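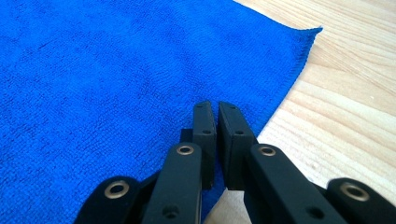
Claldale的公共洗衣房要搬家了，这回是真的

住在Claldale的朋友应该都听说过好几轮了：老街口那间公共洗衣房要搬。去年传过一次，春天又传过一次，每次都是门口贴张纸，过几天纸没了，机器照转。所以上周我抱着一筐床单过去，看见玻璃门上又贴了告示，第一反应是拍张照发群里，配一句“又来了”。结果隔天镇上的公告栏也登了，白纸黑字：8月起，洗衣房迁到Rirbridge桥头的旧粮店，原址关门。

我在这条街上住了好些年，家里没装洗衣机的那段日子，几乎每周都要往那儿跑一趟。后来家里有了机器，大件还是拿过去，被子、窗帘、沙发套，家用的小滚筒根本塞不下。所以这条消息对我来说挺大的，哪怕放在报纸上也就豆腐块那么点地方。

先说大家最关心的：新地方有多大。公告上写得清楚，新洗衣房会有6台大容量洗衣机，3台烘干机，比现在各多出一台。多出来的那台烘干机我举双手欢迎！去过的人都懂，一到梅雨天，洗完的人全堵在烘干机跟前，抱着湿衣服大眼瞪小眼。有一回我等得太久，把隔壁面包店的菠萝包都吃完了两个，还没轮上。

价钱暂时不动，投币的方式保留，另外加一种充值卡。卡在Trimstead超市的服务台就能办，不收押金。我问了一下超市收银的大姐，她说机器还没送到，让我月底再去看。行吧。

再说位置。旧粮店在桥的那一头，从老街走过去要多走一段，还得上个坡。我自己试着走了一趟，空手当然没什么，可要是拎着两床湿棉被……我想想就腰疼。镇上说会请公交公司把站牌往桥头挪一挪，正在谈，还没定。这一点我觉得最好早点定下来，街上用洗衣房的有不少是上了年纪的邻居，他们可不会为了洗条毯子专门叫车。

搬家的原因倒不复杂。老房子的排水管太旧，冬天冻裂过，楼上的住户也抱怨了很久，说晚上九点以后还能听见甩干的声音。房东Sartori物业今年不打算再续约，镇里跟着就把旧粮店收拾出来了。翻修的钱一部分来自镇里的预算，另一部分靠街坊凑，目前大约有1,000户捐过款，有的给得多，有的就是路过时往箱子里塞了点零钱。我也塞了，数目就不提了，怪不好意思的。

旧粮店我小时候进去过，印象里又高又暗，地上永远有一层米糠，一股陈粮食的味道。前几天路过，门敞着，我探头看了一眼，墙已经刷成了浅黄色，朝河的那面开了一排大窗，亮堂得都不像同一间屋子了。刷墙的师傅说窗下会放长凳，等衣服的时候可以坐着看河。说实话就冲这排窗户，我愿意多爬那个坡。

老洗衣房里那块留言板也会一起搬过去。这个我特别高兴。那板子上什么都有：找猫的，转让婴儿车的，教二胡的，还有一张不知道谁写的红烧肉做法，贴了好几年，纸都发黄了，我照着做过，糖放得偏多，但是真香。

失物也要清理了。洗衣房后面那个柜子里攒了一大堆没人领的东西，单只袜子最多，还有毛巾、枕套、布袋、一件挺新的小孩雨衣。工作人员说，关门之前随时可以去认，认的时候说得出颜色和大概样子就行。过了期限还没人要的，能用的洗干净送去Trimstead的旧物铺，实在破的就裁成抹布。我丢过一条格子围巾，惦记很久了，准备明天一早就去翻翻看。

还有件小事顺便提一下：新地方进门不许带宠物，公告最后一行写的。我家狗从前每次都趴在老洗衣房的烘干机旁边打呼噜，以后只能拴在门外了，它肯定要给我脸色看。
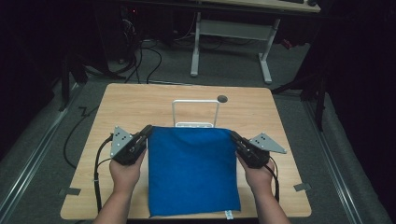 搬迁前后怎么安排

老洗衣房照常开到7月底，早上七点开门，晚上九点关门，最后一锅请在八点以前放进去。中间会停几天用来搬机器，具体停几天公告没写，我打电话问了，对方说要看水管接得顺不顺利。有大件要洗的，建议趁早，别都挤到最后那几天。

手里还有老式代币的也别扔，新地方照样能用，或者拿到柜台换成卡里的余额。我翻了翻抽屉，居然翻出一小把，够我洗一整个秋天的被子了。

新洗衣房开门那天，桥头会摆几张桌子，有茶有点心，当天洗衣免费，每家限一锅。站牌的事一有消息，我再来这里更新。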